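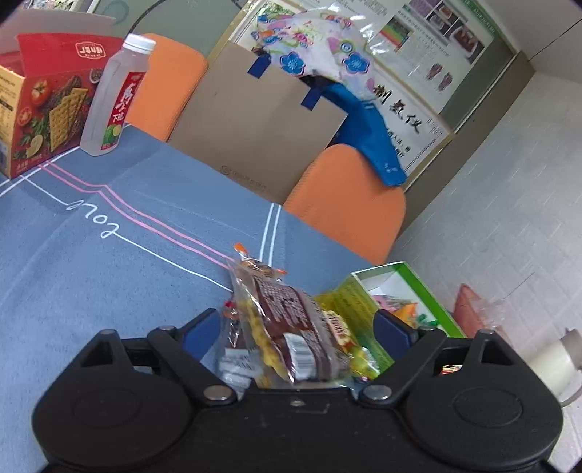
A snack packet held between the blue pads of a hand-held gripper. Packets like it are the main test items for Rinen's new grasp planner.

Rinen releases Flistia 3, says soft packets are no longer a problem

24 December 2020

Rinen put out the third version of Flistia, its grasp planning software, with a bold claim on the first page of the release notes: that thin, crinkly food packets can now be picked up "as reliably as boxes." The notes then take eleven pages to say what "reliably" means, and the meaning shifts a few times along the way.

Flistia takes in camera views from the gripper and decides where the fingers should go, how far apart they should be and when they should close. Earlier versions did fairly well on cans and cartons. They did badly on anything clear or shiny, where glare on the plastic was often read as an edge and the fingers closed on air beside the packet. The new version drops the old edge finder and uses a model trained on 3,615 recorded grasps, all made by people working the gripper by hand.

That is a small number for the claim being made. Clementina Baptista, who leads the planning work at Rinen, defended it in a call this week. "We wanted clean recordings of people doing it well," she said. "A huge pile of sloppy ones would have taught it to be sloppy." She would not say how many different packets appear in the set, or how many people made the recordings. Both would be useful to know. A planner trained on the habits of a few careful hands can look very good until it meets a bag those hands never touched.

The headline result comes from a run of 500 trials, in which the planner chose a grasp that held for the full lift 357 times. Rinen calls this a major step. It works out to a little over 71 percent, and a packing line that dropped more than a quarter of its snacks would be shut down before lunch. The company points out that the old version did worse on the same items, but the old scores are given only as a bar chart with no numbers on it.

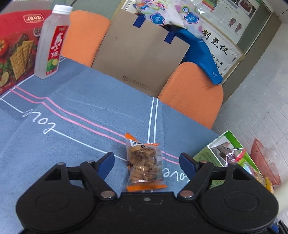 Does Flistia 3 choose the grip by itself while it runs? It chooses the finger positions and the closing moment, but the grip force is still a fixed value that the user sets before each job.

The fixed force matters more than the notes let on. A bag of light puffed snacks and a bag of something dense do not want the same squeeze, and the trial report lists crushed contents as a success as long as the packet stayed in the fingers. Baptista said damage scoring is "on the list" for a later update. She gave no date.

There are some real gains in the release. The planning step can now be replayed one decision at a time, with the camera view and the chosen finger positions side by side, so a failed grasp can be traced to the moment it went wrong. Two outside groups that tried the beta, Prata and Ustance, both singled this out. Prata said it found a camera timing error in its own setup within a day. Ustance was cooler on the planner itself and said it would keep its older system for clear plastic until it had seen more trials on a full, messy table, with packets touching and overlapping. Rinen's 500 trials used one target at a time, set out with space on both sides for the fingers.

The replay viewer can be installed alone and works with logs from the previous version. The planner needs a new license, and Rinen has not posted a price for small labs. The company says it will publish the full trial logs in January, including the failed grasps. It made the same promise for the second version, and those logs are still listed as "coming soon" on its download page.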